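Lukian Melnychuk
Shared workshop notes, table-clearing arms, thread

Month three of the Dullby build. I said I'd post when there was something worth posting. There still isn't much, but Keith Cartwright keeps telling people at the workshop it's "basically working" so I'd like to get my version out first.

What we set out to do: two arms on a rail clear a small meal off a tray. Trash one way, dishes in the rack. A kid does this badly in two minutes and you forgive the kid.

Cost so far is 3,566 dollars, split between us, and that leaves out the first set of fingers, which went in the drawer of shame. I could have bought a dishwasher, a very good vacuum and a weekend away.

The control code is Keith's. He calls it Fedoruk after his old landlord. It drops its connection if you look at it wrong. Current fix is a second process that restarts the first process. I don't love that.

People keep sending me that Prukutmont clip of the arm setting a table. Fine clip. Count the cuts. Then ask where the rice is.

We have rice. I insisted on rice. Uncooked grains on a black tray, a wrapper, a wad of paper, a plate, bowls, chopsticks, cups. If it only works with one big foam cube I don't want to hear about it.

Four from the bench, three off the wrists and the last from up top:
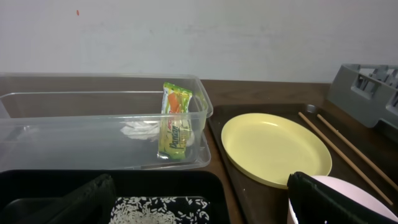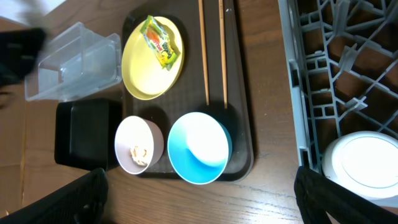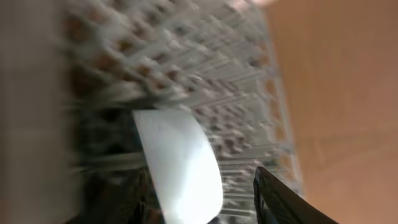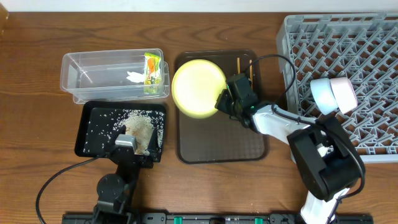
Wrist cameras

Everybody wants to talk about arms. My February went into cameras. Look at the third one up there and tell me where the slots in the rack are. I know where they are and I still have to squint.

That's motion blur. Keith's answer is "move slower." We did move slower. A full clear then ran long enough for me to eat a sandwich standing next to it. So now we're arguing about exposure time and whether the lights over the bench are any good. (They're not. They came with the building.)

The clear tub is the other headache. You can see straight through the walls to the wood behind. From a low angle the rim is a nice fat line and the code likes it. From up top the walls double up on themselves and the code starts believing in a tub that isn't there. I offered to put tape on it. Keith said tape is cheating. Keith restarts his own program with another program.

Chopsticks

Thin, light, and they roll. My bet is we'll be at this in the fall. If the fingers come in a little low they hit the tray, and if they come in a little high you get a very confident grab at air.

I've been asked why not just use a fork. Because I eat with chopsticks.

Numbers

Keith says we've logged 2,000 tries. True, but he counts every time the arm twitches. I went through the log and threw out anything where one of us reached in and helped, or where the run stopped before it touched a dish. That left 853. I'd like everyone who posts robot videos to do that subtraction in public.

And no, I'm not giving a success rate yet. We changed the fingers partway through and I don't trust the old runs next to the new ones. Ask me once we've done 10 clean ones in a row with the table laid out differently each time. We have not done 10 in a row.

Things I'll admit are good

The rail was worth the money. Everything bolted to one base means we quit redoing the calibration whenever someone leaned on the bench.

Plates with a raised rim are easier than I expected. There's something to grab.

Drarnard, the little script that lines up the video from the different cameras, does its job and never gets thanked. I wrote it, so I'm thanking it.

Still to do

Cable on the left side needs a proper clip. It wanders over the table and one day it's going to sweep a plate onto the floor.

Better lights. Keith is "looking into it," so I'll be buying them.

A few people asked for the parts list. I'll put it up after the next finger swap, otherwise you'll all be printing the bad ones. If you've gotten a wrist camera to read a rack full of slots while the arm is moving, please reply and say what shutter speed you used. Raw clips only, no music.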